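Cleaning and Re-sealing a Gravity-Fed Drink Dispenser

Filed under: Equipment care, Front counter

These instructions cover the tap, seal and drip tray on countertop dispensers that feed by gravity through a lever tap. They do not cover refrigerated bubblers, slush machines or anything with a pump. If your unit plugs in, follow the manufacturer's manual instead.

The procedure was written for the Notwood breakfast counters and has since been adopted at the Drivport site with small changes, which are noted where they apply. Allow 40 minutes for the full strip-down. The daily clean takes far less.

What you need

Food-grade sanitiser, mixed to the label rate
Neutral dish detergent, unscented
Two tubs large enough to submerge the container lid and tap parts
Soft bottle brush
Narrow tap brush, the kind sold for beer lines
Food-grade silicone grease
Replacement O-rings and seat washer
Lint-free cloths
Measuring jug

Do not use scouring pads or powdered cleanser on any clear plastic part. Fine scratches hold pulp and cloud the wall of the container, and they cannot be polished out economically. Chlorine bleach is also unsuitable for stainless trays. It pits the finish, usually first in the corners where solution sits longest.

Daily clean

Drain any remaining product. Juice held over from service goes back into a lidded, labelled jug in the cool room or is discarded, according to your food safety plan. It does not stay in the dispenser overnight.

Fill the container to a third with lukewarm water and run it through the tap until it comes out clear. Water above 60 degrees should not be used in acrylic or styrene containers, which craze under thermal shock. Polycarbonate tolerates more heat, but there is no benefit at this stage.

Add detergent, brush the inside walls from top to bottom, and run the detergent solution through the tap. Work the lever open and closed ten times while it drains. Rinse twice, then sanitise for the contact time on the label. Drain and leave the lid ajar to air dry.

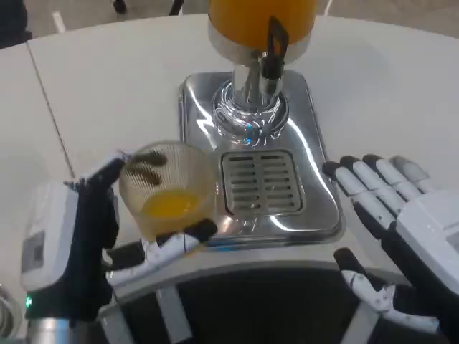 Weekly strip-down starts with the tap, which is where nearly all leaks and off flavours originate. Close the tap, confirm the container is empty, and lift it clear of the stand before loosening anything. On a layout with the lever at the front of a chrome neck and a clear collar below it, as on the orange juice unit shown, wipe the join between collar and neck before lifting, so that dried sugar does not drag across the clear part. Set the container on a folded cloth. Most neck fittings are hand tight and unscrew anticlockwise. If yours will not move, soak the join in warm water for ten minutes and try again with a rubber grip. Do not use multigrips on a plated fitting.

Disassembling the tap

1. Remove the lever pin or unscrew the bonnet, depending on the model. Keep one finger over the bonnet as it comes free if there is a spring underneath.

2. Lift out the stem. Note which way up the seat washer sits. On Zuccaro taps the bevelled face points down towards the outlet. On Brasevholm taps the washer is symmetrical and can go in either way.

3. Roll the O-rings off with your fingers or a plastic pick. Metal picks nick the groove, and a nicked groove will weep with a new ring in it.

4. Put all the parts in the first tub with detergent. Soak for 15 minutes.

5. Run the tap brush through the body in both directions. Hold the body up to a light and look through it. Pulp collects on the shoulder behind the seat and is easy to miss.

6. Rinse the parts and transfer them to the sanitiser tub.

Inspecting the seals

Replace an O-ring if it has a flat side, a split, a sticky surface or any stain that does not wash off. Replace the seat washer if the ring-shaped impression left by the seat is deep enough to catch a fingernail. We change both on a fixed schedule as well, every 3,000 serves or every February and August, whichever is sooner. Citrus shortens seal life. Units used only for water can run longer.

Nitrile rings are cheaper but swell in contact with citrus oil. Use silicone or EPDM, and check that the packet states food contact compliance.

Reassembly

Apply silicone grease to each O-ring. The ring should look wet with no visible lump of grease anywhere. Excess will end up in the first few cups.

Refit the rings, washer and stem in reverse order. The lever should move through its full travel without catching and return to closed without help if the tap is sprung. Screw the neck fitting on by hand until it seats, then a further eighth of a turn.

Drip tray and grate

Lift out the grate if it is removable and soak it in detergent. Slotted grates need brushing along the slots and then from underneath. Wash the tray, rinse it, and dry it immediately with a lint-free cloth, working with the grain if the steel is brushed. Mirror-finished trays show water marks in hard water areas. A cloth dampened with white vinegar, followed by a plain water rinse, removes them.

Drivport uses trays with a fixed grate. There, flush with a jug of warm detergent solution, tip the tray to one corner to drain, and repeat with clean water.

Leak test

Fill the container to the level used in service with clean water. Dry the outside of the tap and place a sheet of dry paper towel under it. Leave it closed for 15 minutes. One drip in the first minute is residual water from assembly. Anything after that is a leak and should be traced before the unit goes back out.

Faults

Drips from the outlet with the lever closed: worn seat washer, or pulp on the seat. Strip and inspect before ordering parts.

Weeps from under the bonnet: stem O-ring worn, dry or fitted in the wrong groove.

Weeps from the join between container and neck: flat seal missing, doubled up or off centre. Loosen, reseat and retighten by hand.

Slow pour: blocked seat, or a lid with no vent. Crack the lid open. If the flow improves, clear the vent hole.

Lever stiff after cleaning: not enough grease, or detergent left on the stem.

Record the date, the parts replaced and the leak test result on the equipment sheet. Part numbers for both tap brands are listed inside the storeroom cupboard door.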